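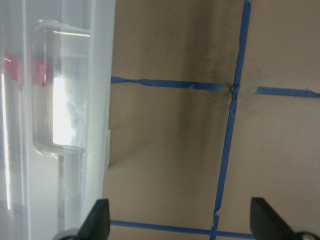 Perception Software Should Report What It Does Not Know

Position paper, Prilton Automation Laboratory
07/04/2022

The software that tells a robot where things are is usually judged by how often it is right. The Laboratory takes the view that this measure is incomplete, and that it has led buyers and builders of handling systems to accept programs that conceal their own doubts. A perception module should be required to state, with every estimate it passes on, how far that estimate can be trusted. The planner should be required to read that statement and act on it.

The case is plainest with frosted plastic storage bins. A translucent wall has no dependable appearance. A window reflected in a clear molded handle can be the strongest feature a wrist camera receives, and it moves when the arm moves. Colored objects on the far side come through as blurred patches, which a segmentation program may assign to the wall, to the contents, or to nothing at all. Depth readings are little better. The program must nevertheless return a position, and in most software now in use it returns one number, in the same form and to the same number of decimals as it would for a cardboard box.

The Laboratory reviewed 3334 logged approaches to translucent bins, made with the Zulham planning stack over one season. In 300 of them the estimated position of the bin wall shifted between consecutive readings by more than the clearance allowed to the fingers. The planner was informed of this in 28 cases. In the others the estimates were averaged and sent forward as a single confident value, and whatever followed was recorded in the logs as a control fault. Considerable effort was then spent tuning a controller that had done what it was told.

It is often answered that the surroundings should be improved instead. Tape lines on the work surface give the camera fixed edges to measure against, and blue tape on tan cardboard is easy to separate by color. The Laboratory uses such markings and will continue to do so. They help to establish where the surface is. They say little about the bin. Tape also wrinkles, and its corners gather grime, so that a grid treated by the software as exact becomes slightly wrong over months of use. A program that carried its uncertainty forward would widen its margins as the markings wore.

A second objection concerns speed. Carrying a range of possible positions through the planner costs time, and the Prultow benchmark, on which many suppliers still rely, rewards short cycles and gives no credit for a declined grasp. This is a fault in the benchmark. A system that stops and takes another view from a better angle has behaved correctly and should be scored accordingly. In our own trials the added planning time came to 89 milliseconds per approach, a cost we consider acceptable for any task in which the arm works close to a rigid wall.

The Benítez interface, in its draft of last May, includes an optional field for confidence. We ask that the field be made mandatory, that its meaning be defined in units of length, and that planners be tested on whether they respond to it.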